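Lining or repainting sloping-sided metal bins, what do people use?
Forum: Workshop and Storage > Bins, Racks and Shelving

dunmow_shed
I've got two grey metal bins that I sort household odds and ends in before they go off to the right shelf. One has a white panel on the back slope and the surface is coming away in patches along the bottom. It's badly scratched as well. The other one is bare and looks fine. Do I strip the panel, cover it, or leave it alone?

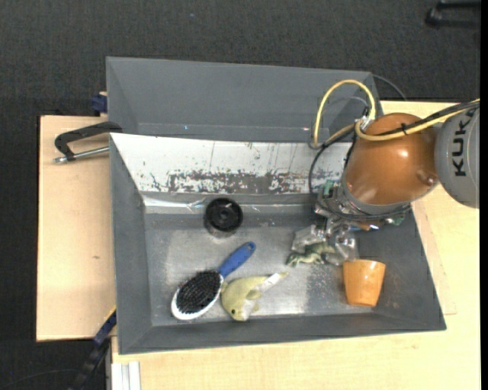 marlpit
Leave it alone unless bits are ending up in whatever you put in there. A scratched bin is a bin that's being used. If it's flaking I'd want the loose stuff off at least, then see what you've got underneath.

dunmow_shed
I'm not bothered about the scratches. The flaking is the problem. I wiped a cloth along the lower part and it came away with grit on it. The contents are a real mix, a hairbrush, an orange cup, a fish toy or possibly a dolphin, that sort of thing. Anything with bristles picks up the bits and then I'm stood there with tweezers.

Kettle_and_Co
Is the panel fixed or just resting? If it lifts out, buy a sheet of something and cut a new one. An hour's work.

dunmow_shed
Stuck down. I tried a scraper at one corner and it didn't want to move, so I stopped before I bent anything.

tobermory77
Rubber matting. We used the Guson ribbed stuff in the sorting room at work and it's been down since December with no trouble. Cut it with a Stanley knife, lay it on the floor of the bin and bring it up the sides. No glue on the flat part, a few dabs on the slopes.

marlpit
Ribbed matting is a pain to clean. Hair, fluff and crumbs all sit in the grooves. If the OP is already picking grit out of a brush he'll like that even less.

tobermory77
You take it out and shake it. It isn't difficult.

marlpit
Not if it's glued up the slopes you don't.

tobermory77
Then don't glue the slopes. Cut it a bit oversize and it holds itself in.

hob_end
I wouldn't put rubber in at all. Sloping sides are there so things slide down to the middle. Put rubber on them and everything stops halfway. I had this with two hoppers I lined. Small items stuck to the sides and I was reaching in to push them down every time. Took it all out again after a fortnight.

Padeck do a smooth sheet that comes on a roll, self-adhesive. Degrease first, warm it with a hairdryer on the corners, press it down with a cloth. It does scratch but it doesn't flake.

dunmow_shed
Does the Padeck go over an uneven surface? The worn part isn't flat. You can feel the edges of the patches with a fingernail.

hob_end
No, you'll see every lump through it and it'll lift there first. Sand it back until you can't feel the edges. 120 grit then 240. Wear a mask, you don't know what the white coating is.

Kettle_and_Co
The mask point is worth repeating. If the bins are second-hand and old, get a test kit for lead before you sand anything. They cost a few quid.

dunmow_shed
They are second-hand, from a canteen clearance. I'll get a kit.

orrell_bins
Can I ask why you need the white panel? If the floor and the other sides are bare metal and they're doing the job, I'd get the thing off and have bare metal all over. Heat gun on low, wide filling knife, go slowly. Whatever glue is left comes off with white spirit.

dunmow_shed
I don't need it. It was there when I bought them. I do find small dark things easier to see against white, but they mostly end up on the floor of the bin anyway, and that's so shiny under the light that I lose things in the glare.

orrell_bins
Then it isn't doing much for you. Go over the floor with a grey Scotch-Brite pad, all in one direction. It dulls the shine and costs next to nothing.

marlpit
Agree with that. Or move the light.

tobermory77
Or matting, which doesn't shine at all. I'll leave it there.

fenside_lou
Different suggestion. I painted mine with Bultari metal enamel, satin, in light grey. Two coats with a proper gap between them. It has had heavy use and there are marks, but nothing has come off. Prep was most of the work. Wash, abrade, wash again, primer, paint. If you skip the primer it'll peel on the slopes within weeks.

hob_end
Enamel chips if you drop anything with a hard edge in it.

fenside_lou
Mine hasn't. Depends what you drop, I suppose. I wouldn't use it for tools.

dunmow_shed
Nothing heavier than kitchen bits goes in. Thanks all. Plan is lead test first, then try orrell_bins' method on the panel. If it comes off clean I'll leave it bare and dull the floor down. If it doesn't, I'll sand it and paint it.

Kettle_and_Co
Let us know what the test says.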